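Tremari Parts Sorting, Tutlow site
Robot table walk-through, with comments
October 2025

Please read the comments as well as the boxes. I know the form is long, and I know some of you fill it in standing up with a coffee in the other hand, but most of what we have learned since the tables were automated has ended up in the comments, and I would hate for it to stay there unread.

Before anything moves

1. Floor around the table clear on all four sides. YES
Comment: Clear at the start of shift. One pallet jack was parked closer than I like on the aisle side and was moved while I stood there. When people did the sorting by hand they kept their own space tidy without thinking about it, and now that nobody stands in one spot all day, things drift in. Please treat the painted line as if a person were still working behind it.

2. Emergency stops tested, both of them. YES
Comment: 2 buttons, both pressed, both reset with the key. The one on the north side is stiff. It works, but I had to lean on it, and somebody with sore hands might struggle, so I have asked for a replacement.

3. Bins in position and empty before the first run. YES

4. Frame posts and foot plates tight. YES
Comment: Checked by hand with the wrench from the Tiltgate kit. Put the wrench back in the kit, please!

5. Tabletop wiped and free of loose parts. YES
Comment: Dry cloth only. The spray from the break room leaves a film.

6. Practice run completed on the training screen by the person taking over. YES

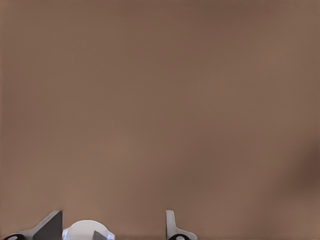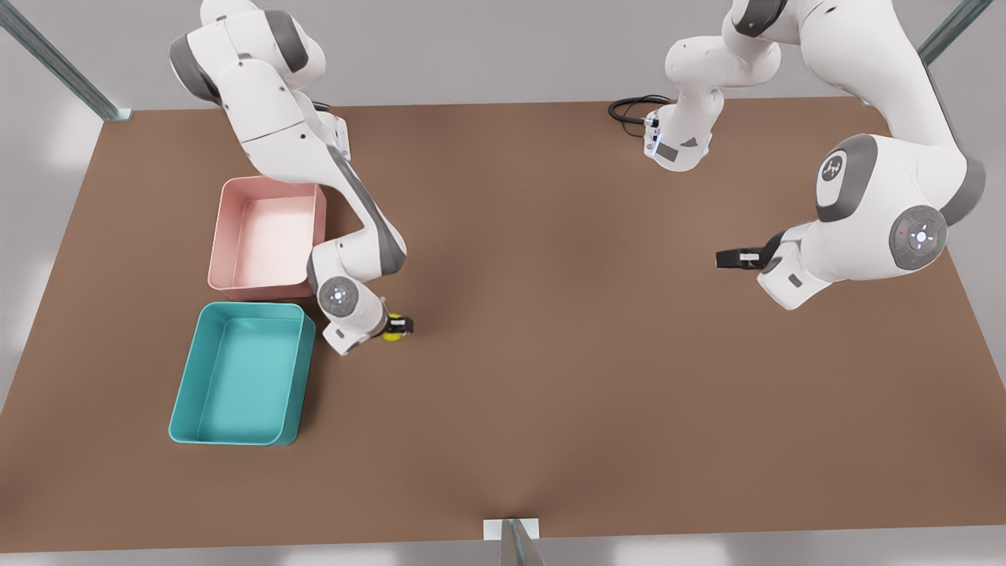
Handing over a table is the part of this checklist that has changed the most, and it deserves a few more words than the box allows. In the old days you told the next person which parts were running small and which bin was nearly full, and off you went. Now you are handing over two arms as well, and the next person needs to know what each one is doing. In the wider view of the table, the arm beside the pink and teal bins has its gripper closed on a small yellow piece while the other arm's gripper is open to nothing, over bare tabletop. I would like you to say that sort of thing out loud at handover: which arm is holding, which arm is free, and whether anything has gone into the bins yet. It takes a few seconds, and it has already saved one of our newer colleagues from reaching for a part she thought had been let go.

While the table is running

7. Operator able to see both grippers from the standing mark. NO
Comment: Our shorter operators can't, and they have been very polite about it for far too long. The mark was set by a tall person. I have put down a second mark, a step to the left, and I'd like everyone on the evening shift to try it and tell me how it feels.

8. No reaching over the table with the arms powered. YES
Comment: Nobody reached today. I do understand the temptation, especially for those of you who sorted here for years and can spot a wrong part before the system does. Press pause, wait for the arms to settle, and then go in.

9. Cables lying flat and away from moving joints. YES, with a note
Comment: The coiled ones tend to creep. Have a look at them whenever you pause for something else.

10. Status lights checked against the card. YES
Comment: The card on the Pathirana cabinet is the old version. Use the one on the clipboard until I get it swapped. If a color isn't on the card, stop and call me, and please don't feel silly about calling.

11. Fault log filled in by hand. YES
Comment: 7 entries for September, all in plain words, which I was very pleased to see. "It set the part down and then seemed to look for it" told the engineers more than a code would have. The count for the month was 1,736 trays, and 533 of those had a person step in for at least one piece. I mention the second number for anybody who still worries that there is nothing left for them to do here.

The people side

12. Breaks taken on time. NO
Comment: Two operators skipped the mid-morning break. Both told me the work doesn't feel tiring enough to need one. Watching is tiring too, only it catches up with you later, usually on the drive home. Please take the break.

13. Rotation followed. YES
Comment: Nobody stayed on a table for more than one block. Several of you have asked to keep some hand sorting in the rotation, and I have passed that on with my full support.

14. Noise and lighting comfortable. YES
Comment: Much quieter than the old line, and a few people say they miss the chatter. The radio is allowed again at low volume.

Still open from this walk-through: the stiff stop button, the card on the cabinet, and feedback on the new standing mark. Leave your notes in the tray by the lockers, or catch me at the end of shift. I'm usually at the far table until the lights go down.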